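Gripper comparison moves to the fridge door

The hand-held gripper trials that began in December have moved on from cups and boxes to doors. Stelios Zervas is running this part, with Themis Sotiropoulos checking the recordings each afternoon at 4.

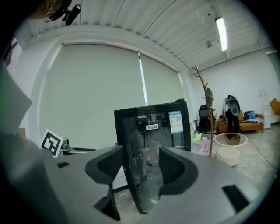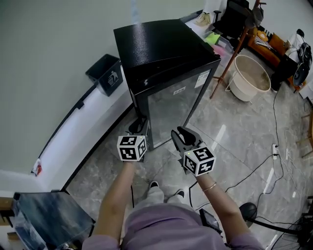

We are comparing two sets of finger pads, the Dalla and the Marchetti, on the same pair of grippers. Each set gets 15 door openings per operator, then the same number of closings. The mini refrigerator was picked for its glass front in a black frame, which gives the fingers a narrow edge to catch and gives the tracking software a dark, shiny surface to deal with. Themis expected reflections in the glass to cause trouble for the wrist camera, and in the first batch 2 recordings had to be thrown out. The marker cubes on the grippers held up better, as long as the operator kept them turned toward the head camera.

So far the Dalla pads slip less on the door edge but tire the hand sooner. Stelios prefers the Marchetti set for anything longer than a few minutes – the trigger pull is lighter, and he says the fingers close more evenly. More than 14 people have signed up to try both.

Next up is the Virkden controller, which should let us replay the recordings on the arm. The Faveo arm stays in the other lab until then. Send notes on grip comfort to Stelios.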